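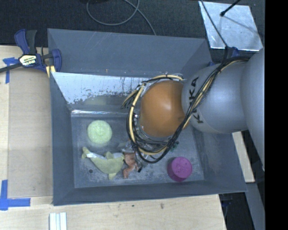
4.2 Small accidents and the rest of the weekend

The diaries collected in the Traltura project contain many entries in which something at home breaks, leaks or is spilled, and in this section we look at how the writers place such events inside the story of a weekend. We understand a small accident as an event which costs the household some hours or some money, but which does not hurt any person and does not need a claim to the insurance. A broken jar is a small accident, and a kitchen fire is not. We also keep small accidents apart from wear. Wear is what comes to a surface through use, such as the pale scratches and the dusty patches on the floor of the grey bin in Figure 1, which are heaviest towards its lower edge, and a diary writer will almost never give the date of one such scratch. The accident has a time ("on Thursday evening, when I was already tired") and the wear has none. In the coding we therefore left out all passages where the writer only says that a table or a pan has become old.

After this step 416 entries remained. They come from both towns, Rastau and Kokkonen, and the writers used either the paper booklet or the Cakell page, where they could add to an entry until midnight. We found no clear difference between the two ways of writing, except that the entries on paper are shorter when the accident has happened late. One writer in Kokkonen explained this in the margin of her booklet: the pen was in the kitchen, and the kitchen was under water.

The first thing to notice is the order of telling. One could expect that a writer tells the weekend from Friday evening to Sunday night and that the accident stands at its place in this order. Many entries do not follow it. They open with the accident, also when it happened on the Sunday, and go back afterwards to the Saturday market, the visit of a sister or the film. The following entry from Rastau is of this kind:

"The shelf in the pantry came down last night with all the plum jam on it, so I have been on my knees since six. Apart from this we had a very nice two days. Saturday we walked to the weir and ate there, and Mum telephoned and was in a good mood for once."

The words "apart from this" do a good deal of work here. They close the accident and they open the weekend again, and after them the shelf is not named any more. We call such expressions closing words. Other closing words in our material are "anyway", "well, it is clean now" and "so that was that". In the first round of coding we counted "at least" among them, but Lucie MacPherson, who was the second coder, objected that "at least" often stands in the middle of the complaint and that the complaint then continues for several lines. We went through these cases again together and removed them from the group.

The second thing is the cleaning. Writers give to the cleaning more room than to the accident itself. The fall of a bottle takes half a sentence, while the mopping, the moving of the cooker and the towels which had to be washed 2 times are told step by step. Earlier work on diaries has treated such lists as complaint. We think this is only partly right. In a number of entries the list has a certain pride in it, and the writer mentions what was found behind the cooker — a spoon missing since the spring, a birthday card, a good deal of dry pasta — as if it was a small reward. Also the household members who helped are named in this part, and those who did not help are sometimes named too.

The third thing concerns food and drink that was in the making. When a bought product is lost, the writer gives the price or says nothing. When the lost thing was home-made, the writer gives the time: three weeks for a crock of cabbage, a whole April for a batch of elderly ginger beer which the writer had already promised to two neighbours. Lost time seems to be harder to close than lost money. The closing words come later in these entries, and in some of them they do not come at all, so that the entry simply ends with the plan to start a new batch. We would like to read this plan as a closing of another type, but the material does not allow us to say it with certainty, as most writers had handed in their booklet before the new batch could be ready.

A remark is needed on what the writers leave out. The whole collection has over 2000 entries, and it is not likely that something was broken only in those weekends where we can read about it. In the talks after the diary period several writers told us about accidents which they had not written down. The reason they gave was mostly that the weekend was already bad, for example by illness or a quarrel, and that a broken plate did not seem worth a line. If this is general, then the small accident is told more readily in a good weekend, where it can be set against the walk and the film. Our number of entries would then say more about good weekends than about broken things. We come back to this point in Section 5, where the talks are treated on their own.

Finally, we did not correct the spelling in the quoted entries, but we changed names of persons and streets. Entries from Kokkonen were translated by the first author and read by one more person who grew up in the town.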